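January, late evening
by the night desk
Filed under: Work Diary, Robots, Things That Broke

Another long one, and my tea has gone cold twice, but I want to get this down while I still remember the order it happened in. We have been running the fridge task in simulation for most of the month now, the one for Studer, where the arm is meant to clear a shelf before it ever gets near a real kitchen. Last night's batch was 2,000 runs, and I went home quite pleased with myself for having queued it all before supper.

Well. I came in to 17 runs flagged red, every one of them for force at the fingers. In each case the gripper had closed, the joint torques had climbed, and the safety stop that should have cut in simply sat there and let them climb. The arm kept pressing down toward the shelf for 200 milliseconds past the limit, which sounds like nothing at all until you imagine somebody's hand in there reaching for the milk.

I spent the whole morning stepping through the replays, one after another, with my chin in my hand. It's always the upper shelf, and always right at the front lip of it, with the fingers pointing down around that spiky little red thing and the corn lying off to the right. The cheese on the shelf below never comes into it, bless it. I have grown oddly fond of that cheese.
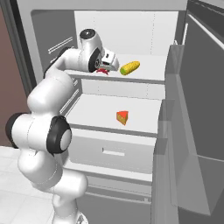

Semple thought I was blaming the wrong part of the system, and told me so over the phone before I had finished my sentence. The stop was doing what it had been told, Semple said, and I ought to go and look at what the contact filter was feeding it, as small pointy shapes had made trouble on the Grasby job too, and they had lost most of a spring to it.

So after lunch I did go and look, grumbling a little, and I think Semple is right (I will say so tomorrow, when I'm less tired). The filter throws away any contact smaller than a certain patch, to keep the noise down, and a thin spike makes a very small patch indeed. As far as the stop knew, the fingers were touching air.

I turned the filter off for 6 of the bad runs and the stop tripped in all of them, which cheered me up enormously — and then it tripped on a perfectly good grasp of the corn as well, so there is the noise problem back again. I've written it up for the Stundurix people, as it's their filter, and asked that nothing go onto the hardware until they answer. I was a bit sharper in that email than I meant to be. I'll ring them in the morning and be nice.

The other 11 are still to do with the filter off. They're queued for tonight, and I've set the batch to halt at the first missed stop this time. Must remember to buy more tea.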